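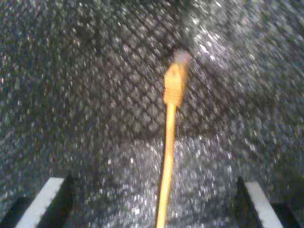 Figure 2-1. Yellow Ethernet cable between the open fingers.

2. Planning and Budgeting a Cable-Handling Cell

Complete this section before placing an order with Ilton.

2.1 Parts to price

1. List every connector type the cell will handle. Record plug width and boot width separately.
2. Price one arm, one gripper body and two sets of finger pads per cell.
3. Enter pads as a consumable, not as capital equipment. Plan on replacement after around 20 shifts.
4. Add a wrist camera and bracket if the arm quote leaves them out.

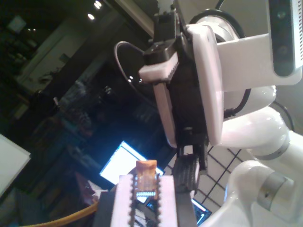 Figure 2-2. Arm, gripper and wrist camera.

Ketill Vídalín: We left cables and clamps off our first request and had to go back for a second approval in February. Put them on the same sheet as the arm.

Note: Cable sets are quoted by length. Measure along the arm with all joints extended and add slack for the wrist.

2.2 Choosing finger pads

1. Order serrated pads for ribbed boots. Smooth pads are priced lower but are not rated for pull tests.
2. Check that the closed gap is narrower than the boot.

CAUTION: Do not grip on the clear plug body. Damage to the latch is not covered by the Ultico service plan.
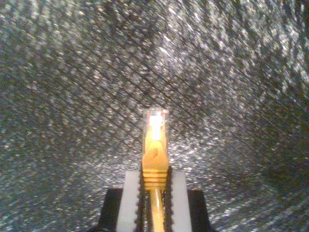
Figure 2-3. Plug held upright between serrated pads.

Reading time for this section: 2 min

2.3 Spare stock

1. Hold spare pads for 8 weeks of work.
2. Order test cables under part group 112.
3. Send the completed sheet to Hui-mei Lai for pricing. Quotes without a connector list are returned.

Continue to Section 3, Site Power and Mounting.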